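**Play kitchen corner: toaster and small parts, what lasts?**

**pinebrook_dana**, 7 May 2021

I run a home daycare, mixed ages, two and a half up to five. We're redoing the play kitchen before the new group comes in September and I have a budget of 103 dollars for whatever needs replacing. The big pieces are staying. What I need help with is the small stuff: food, dishes, baskets, containers.

Most of what we have came out of a Maline starter set plus things handed down from other families. The paint is chipping on the food and half the dishes are gone. I don't want another big boxed set if the contents are going to scatter in a month.

Questions:

- Do you buy toy food in sets or one piece at a time?
- Real baskets or plastic bins?
- Does anyone let the kids use a real toaster body with the cord taken off, or is that a bad idea?

**ottoline_k**

One piece at a time. Sets are padded with stuff kids don't touch. In my room the bread, the banana and the apple get used every day and the asparagus has been in the bottom of the bin for two years.

Skip the real toaster. Slots on a real one have wires and edges inside and small fingers go straight in. It also teaches them that the thing on the counter at home is a toy.

**gearhart77**

I disagree on the toaster. My husband gutted an old one, took the elements and the cord out and filed the edges, and it has been in the room for years. The kids know the difference between ours at home and the one at school. The plastic pop-up ones break at the lever. We went through two Clernlow toasters in one winter and the spring went on both.

**ottoline_k**

Your licensing person must be easier than mine. Ours wrote up a neighbor program for a disconnected hair dryer in the dress-up box.

**gearhart77**

Could be. Ask first, I'll give you that.

**pinebrook_dana**

Ours is strict too, so I think the gutted toaster is out. Thanks both.

**Sheila Sowerby**

I've taught preschool for 30 years and I'd say the food matters less than what they have to put it in. Kids that age mostly carry things from one place to another. Give them a plate, a basket and something with a lid and they'll be busy all morning. Take those away and the food ends up on the floor.

What I set out is close to this on any given morning. A few foods, a toaster with bread to go with it, a basket for the bakery things, an open container for fruit, one plate. I put a couple of soft cubes in as well and leave them plain. They get used as butter or cheese or a present, depending on who is cooking.
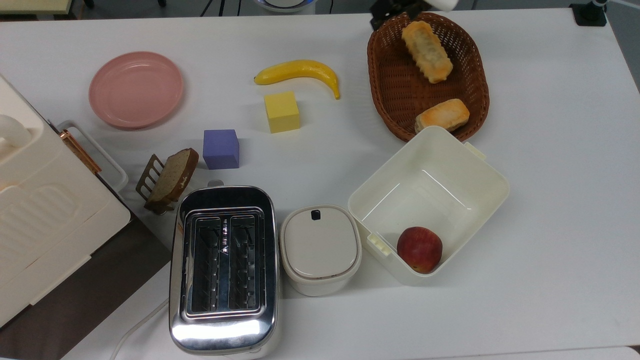

The other thing I'd tell you is to keep a limit on how much is out. Twenty pieces on the shelf is plenty for a group of six. The rest goes in the closet and I swap every couple of weeks. They greet the old stuff like it's new.

On baskets, I like woven ones because they're light and they don't make a racket when they get dropped. You do have to check them for broken ends. Run your hand around the rim once a week, and if it snags, throw it out.

**mrs_lindqvist**

I'm on the other side about woven baskets. You can't wash them. We had a stomach bug go through in February and everything that couldn't go in the sink or the dishwasher went in the trash, including four nice baskets. All plastic now. It isn't as pretty but I can have it clean by nap time.

**Sheila Sowerby**

That's a fair point. I buy mine at thrift stores for a dollar or two so I don't mind losing them. I wouldn't pay full price for one.

**tuck_and_roll**

Seconding the plain blocks. We bought a Salehi cake set with the hook and loop slices and the kids did it three times and were done. The foam cubes are in use constantly. Only problem is teeth. If you have a biter, foam is going to have bites out of it, and then you have crumbs of foam. We don't put them out for the under-threes.

**pinebrook_dana**

I have a biter. Would wood cubes do the same job?

**tuck_and_roll**

They would, but they hurt more when thrown. Pick your problem.

**ottoline_k**

Fabric over a firm filling is what I use. They go in the wash in a mesh bag. Let them dry a full day.

**gearhart77**

For containers, get the open square kind with no lid or take the lid off and put it away. Any lid with clips turns into a job for the teacher. I used to get called over to open the same tub all morning.

**mrs_lindqvist**

I leave lids on purpose. It's good hand work and the fours can manage it. The twos bring it to the fours and the fours feel important.

**gearhart77**

Your fours are nicer than my fours.

**pinebrook_dana**

OK, here is where I've landed. Single pieces of food, mostly bread and fruit. Tandeck has them in open bins at the store near me so I can check the paint. Two plastic containers, one with a lid. Thrift store baskets that I won't cry over. Fabric cubes. Wooden toaster with no lever if I can find one. That should leave me some money for plates.

Does anyone know if the Tandeck bread is hollow? The one I picked up felt light.

**tuck_and_roll**

The rolls are hollow, the slices are solid. The hollow ones get water inside if you soak them, so wipe those down by hand.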